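Smudges on a glass partition with blinds behind it, and dust along the bottom

Posted by Roksolana Bondarchuk, 11/17/25

Hi everyone! Our office has a glass partition with white horizontal blinds hanging on the far side, and I can't get the glass clear. I wipe, I step back, and there are the streaks again — the blinds seem to make every one of them show.
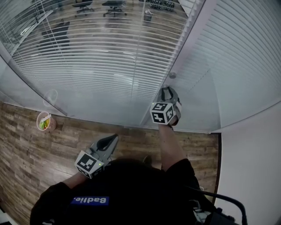 I've been using the Koresness spray and paper towels, mostly in the evening. The small knob on the door panel collects fingerprints too. Am I using too much?

Tarura
Oh, I feel for you! Probably yes. Two light sprays on the cloth (never on the glass) will do a good stretch, then go over it with a second dry cloth. And look at it from the side, with the ceiling lights on.
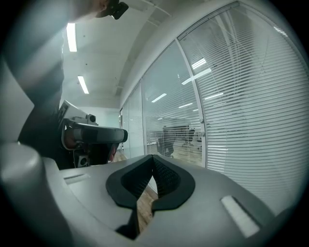 I like to do the floor last, right up to the base of the glass, so whatever drips or drifts down gets picked up with a barely damp mop. Go easy on water near wood.

Oei
vinegar and water. works for me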